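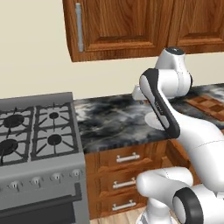

Our project looked at one question: does a tired hockey team give up more goals on the second night of a back-to-back? We used the score sheets of the Dredville junior league, where most teams travel by bus and play a lot of these pairs.

## Data

The league posts its score sheets as scanned pages. We typed in 1,841 goals by hand, with the period, the time on the clock and whether it was a power play. Eleven sheets could not be read and were left out. Shootout goals were not counted, and neither were empty-net goals – a team pulling its goalie is a different situation.

A game counted as a "second night" if the team had also played the evening before. If both teams had, we dropped the game.

## What we found

Tired teams allowed more goals, but almost all of the difference came in the third period. The first two periods looked the same as for rested teams. Leltarden was the clearest case, with long bus rides and only one goalie playing both nights in most pairs. 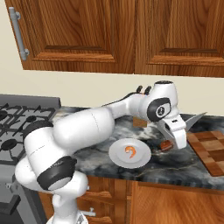

Réjean Dufour told us we should be careful here, as a coach who is behind late will send his defensemen up the ice, and that costs goals whether anyone is tired or not. We went back and split the third-period goals by score. The gap got smaller in games that were already lopsided and stayed put in close ones.

## Problems

- Typing errors. Hiu-tung Yeh retyped 400 of the goals as a check, and we fixed the ones that did not match.
- Travel. We used road distance between rinks, and some teams stay overnight.
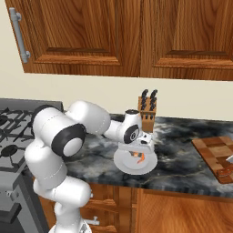

- Goalies. The sheets list who started but not always who finished, so we could not separate tired goalies from tired skaters.

## Next steps

We would like to add shots on goal, which the league started recording in September. The spreadsheet is in the class folder under "second nights".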